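Letters of a Civil War Private Go to the Hinds County Room
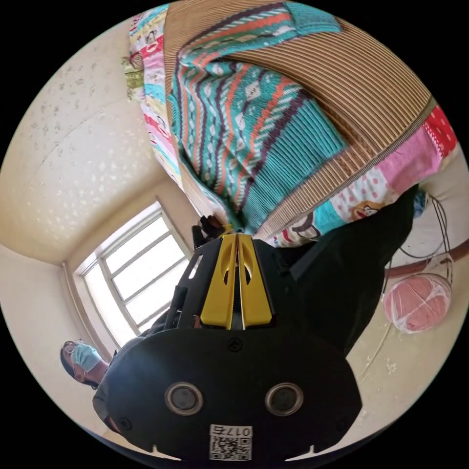 A gripper with two yellow fingers, with a small dark object at its tip.

A bundle of 61 letters written by a private in a Civil War infantry company will be open to readers from July at the Hinds reading room in Dreltow. The letters were kept by one family for five generations, most of that time in a flour tin.

The writer, Amos Wonidell, was a cooper's son who joined at the age of 19. He served first as a private and later as a company clerk, and this second duty explains why he had paper when other men did not. His first letter home asks for socks. The last one, sent from a hospital, asks his sister to sell his half of a boat.

Omolara Okafor, who manages the reading room, received the letters last autumn from a family in the north of the county. She said that the ink is still strong on most of the pages, but 26 of the letters are written in pencil and these are difficult to read. In several of them Wonidell turned the sheet and wrote across his own lines to save space.

"We read them slowly, two people together," Okafor said. "One reads aloud and the other one writes. When we do not agree on a word, we leave both words in the transcript."

The letters change one small point in the local history of the regiment. The printed roll, made many years after the war, says that the company left Dreltow by train. Wonidell writes that the men walked for two days to the river and then waited there for a steamboat, which came late and already full of mules. Radosław Mazurek, who has studied the regiment for a long time, said that he always had doubts about the train. He has now compared the letter with a ferry account from the same week, and the two agree on the place of the landing.

He is more careful about another claim. Wonidell says that his company lost 64 men to fever in one winter. The roll gives a lower number. Mazurek thinks that the clerk possibly counted also the men who were sent home sick and came back in spring, but he has not found a list to prove it.

There is little about battle in the letters. One fight gets four lines, and the next page is about the price of butter. Wonidell was more interested in the food, the mud and a captain whom he calls only "the Deacon." The identity of this captain is not known. Three officers of the regiment had been preachers before the war.

The full transcript will be printed by Morico, a small press in the same town, in an edition of 500 copies. Napaporn Khamphan prepared the maps, and Obinna Adeleke wrote the notes on the hospital where the last letter was sent from. The price of the book is not decided yet.

Readers who want to see the original letters must write to the reading room first. Only one folder is given at a time, and pens are not allowed at the tables. Okafor will give a short talk about the pencil letters on the first Thursday after the opening, at 6 p.m. The entrance is free.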